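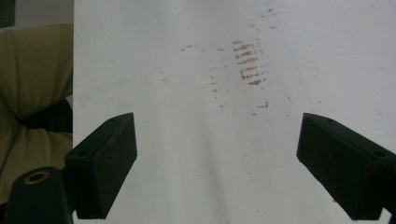
Most home gripper builds get finished too early. People fit the fingers, run one pick, post it and move on to the next thing. I think the dull part after that deserves more of our Saturday bench time than it gets.

My hand-held gripper is on its second pair of fingers. The first pair closed out of line, and I blamed the linkage for weeks. Ryota Nomura told me to run 500 open and close cycles before changing anything else. At cycle 52 a screw had backed out. The linkage was fine.

A scuffed finger on a stained bench tells me more than a clean render does. I'd like to see our workshop colour-tag builds by hours run and leave the looks out of it.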